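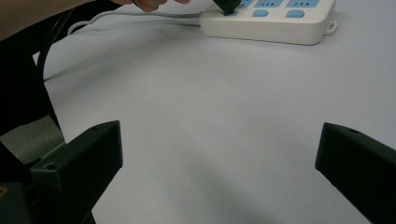 About Pruder

Pruder is a marine engineering firm working on ballast water treatment. We survey vessels, select and size treatment systems, prepare the installation drawings, attend commissioning, and support the equipment once the ship is back in trade. We do not build treatment units ourselves and we take no commission from the companies that do.

Our clients are mostly owners and managers of bulk carriers, product tankers and general cargo ships. We also do a smaller amount of work for shipyards that need class-ready drawings at short notice.

How the company started

Pruder was set up by Ovidiu Ardeleanu and Raili Kallio, who had worked on opposite sides of the same retrofit. Ardeleanu was the owner's superintendent and Kallio was the piping designer for the yard. The treatment unit on that job had been bought before anyone measured the pump room, and it could not be brought in through the existing access. The deck was cut, the ship left late, and the two of them spent much of the delay working out what a proper survey would have shown.

The first contracts were surveys only. Design work followed when owners asked for one party to carry the job from the measurements through to the class submission. Service work came last, after several ships that had passed commissioning began reporting alarms they could not clear.

We have now completed 259 vessel surveys. Not all of them led to a retrofit. In a number of cases we advised the owner that the remaining service life of the ship did not justify the spend, and the file was closed there.

What we do

Survey and feasibility

A survey usually takes two days on board and can be done in port or on a short coastal passage. We laser scan the pump room, the engine room spaces next to it and the route the equipment will have to take. We record ballast pump curves, actual flow rates at the pump discharge, generator load during cargo operations, and the state of the existing pipe. Wall thickness is checked at bends and at the sea chest connections.

The feasibility report compares at least two treatment methods for the ship in question. For most vessels this means filtration with ultraviolet treatment against electrochlorination. The comparison covers power demand, pressure drop, holding time, water salinity and temperature on the usual routes, and the space needed for maintenance. A filter that fits but cannot be opened for cleaning is treated as a filter that does not fit.

Design and class approval

Kiều Đinh leads the design office. Her group produces the piping and instrumentation diagram, the general arrangement, foundation and support drawings, cable routing, the updated electrical load balance and the hazardous area review for tankers. The Ballast Water Management Plan is revised at the same time, so that valve numbers in the plan match valve numbers on the drawings.

Pipe spools are issued as isometrics with field-fit allowances marked. The allowances are kept small where the scan data is good and larger where insulation or lighting blocked the line of sight. We state which is which on the drawing.

Installation and commissioning

We send one engineer to the yard for the mechanical fit and a second for commissioning, with an overlap between them. Decha Inthanon schedules this work and is usually the person a superintendent speaks to when a docking slot moves. Much of our attendance is at repair yards in Southeast Asia, and he keeps the list of local pipe shops whose welding records we are prepared to accept.

Commissioning includes a full uptake and discharge cycle at the rated flow where the berth allows it, biological sampling arranged through an independent laboratory, and a check that the control unit logs the data that port inspectors ask to see.

Service and crew support

Keir Lindsay runs the service desk. Ships under a support agreement send their system logs once a month, and these are read through our own log viewer, Lekota. It plots differential pressure, flow, lamp intensity or oxidant level, and bypass events on one time axis. The usual faults are blocked filters in silty rivers, drifting sensors and bypass valves that do not seat fully. Most can be traced from the logs before anyone travels.

Crew training is done on board. It covers normal operation, stripping, operation in low-salinity water, contingency measures and record keeping. We prefer to train during a real ballast operation, even when that means starting at 04:00.

Types of ship

The majority of our designs are for ships with ballast pumps rated between 500 and 2000 cubic meters per hour. Above that range the filter size tends to drive the whole arrangement, and we will say so at the inquiry stage. We do not take on floating production units or naval vessels.

Plaltero, our reference library, holds the survey data and as-built drawings from earlier jobs. Sister ships are checked against it first. They still get a survey, though a shorter one — sister ships differ more than their drawings suggest, mainly in small-bore piping and cable trays added after delivery.

Quality and independence

Each drawing set is checked by an engineer who did not work on it. Comments from class are logged by type and reviewed in May, and repeat comments lead to a change in the drawing template. We hold no shares in any equipment maker. Where an owner has already bought a system, we will design around it, but the feasibility report will still state the limits of that choice in writing.

Bredusus

Bredusus is our workshop and test space, run as a separate cost center within the company. It is used for sensor calibration, valve actuator checks, control cabinet wiring and bench trials of filter mesh samples. Clients may send in flow meters and total residual oxidant sensors for checking between dockings. Turnaround depends on the docking season and is quoted with each job.

Working with us

Inquiries should include the general arrangement, ballast piping diagram, pump data, electrical load analysis and the planned docking window. If drawings are missing, send what is available and list the gaps. Attachments too large for email can be uploaded through the file drop on the contact page; please use the ship's name and hull number as the folder name.

We take on graduate naval architects and marine engineers, and experienced piping designers. Sea time is useful for service positions and not required for design. Open positions are listed on the careers page.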